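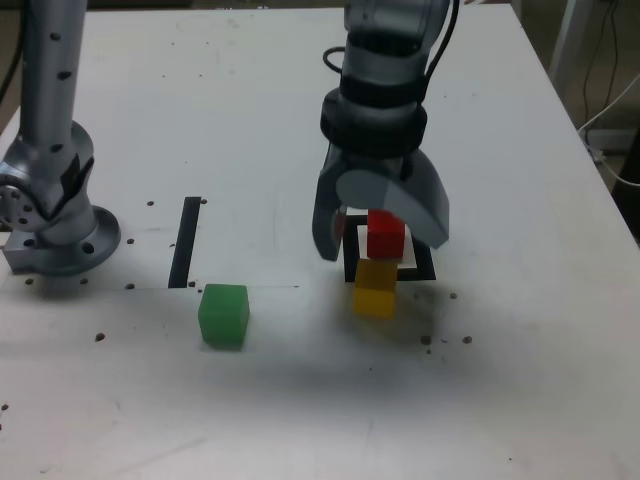
Red on yellow, with the green one waiting its turn.

Tejada two-arm bench kit: was it worth the money?
Posted Aug 13, 2024

I promised a proper write-up of this back in April, when the kit was still a line on a spreadsheet and I was losing sleep over the budget, so do put the kettle on because I have rather a lot to say!

We'd been going back and forth between the Tejada pair and a single, larger arm from Grokel. The Grokel is a lovely thing, but our little workshop at Fundham wanted two people to be able to learn at once, and two arms on one table settled it for me. Cube stacking sounds like child's play, I know. It's still the first job I'd give any new arm, as you find out very quickly how well the gripper lines up over a small target (ours is a black square on the tabletop) and how patient you are.

The arms themselves feel solid and I've grown very fond of them. The round bases bolt down to the table, so please budget for a top you don't mind drilling. Ours was smart and white once and has picked up scuffs and specks since, and I've stopped fussing over it.

Now, the money. What caught me out was all the small stuff. Bolts, clips and a spare set of fingers came to £243, and I'd put down nothing at all for them. A bag of 12 coloured cubes from Bollemmont was the cheapest thing on the order and has had the most use by miles. I'd also set aside £87 for cable tidying, as the leads do loop about beside the arms and you'll want somewhere for them to go.

My grumbles are the manual (thin, and oddly shy about the gripper settings) and delivery, which came in 2 lots with a long gap in between. I'd still buy it again, though I'd order the spare fingers on day one.

Four stars from me, and I'll add a note when we've tried the softer finger pads.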